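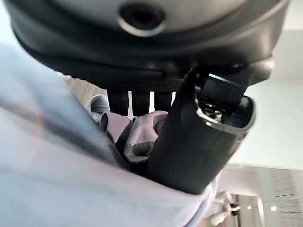 Pale blue cloth, softly creased.

The Last Pair

The shop opened at ten and I was there at nine. I wanted the Predus in grey, the canvas one with the rubber toe, and I had saved for it since June. Five people were ahead of me. The woman at the front had brought a folding stool and a flask.

Gutden had made 1,017 pairs, or so the card in the window said. Our branch had been sent thirteen. I did the sum twice and felt safe.

When the door opened we went in one at a time. The man behind the counter measured my left foot, then my right, and wrote both on his hand.

"You're between sizes," he said.

"I've always been an eight."

"Not in a Gutden."

He brought out 2 boxes. The smaller shoe pinched at the little toe. The larger one slipped when I walked to the mirror and back — the heel came up with every step.
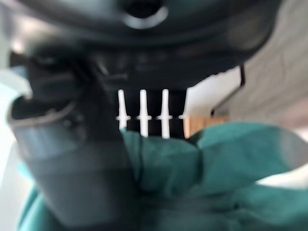
The Larger Size

I bought the larger size. At home I put in a thick insole and laced them tight, and walked up and down the hall until my sister asked me to stop. She had the same shoe from the year before, worn soft, with a split along one side.

"Swap you," she said.

I tried hers on. They fitted as if I had done the wearing myself. We stood in the kitchen in each other's shoes and the kettle boiled.
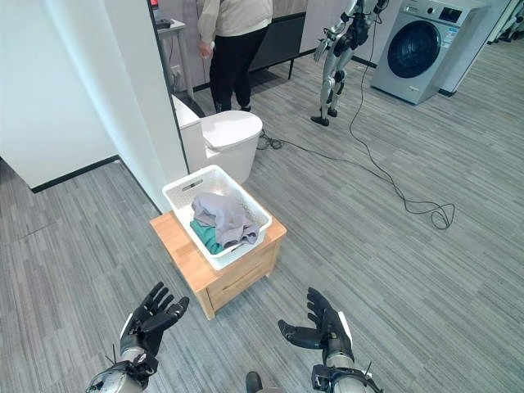 Tillden Writers' Club, Short Fiction Group

She wore the new ones to work the next day and came back with a blister. I had walked to Kocsis Street and back in hers, in the rain, and my socks were wet through. I put newspaper in the toes and left them by the back door. In the morning she had gone out in them.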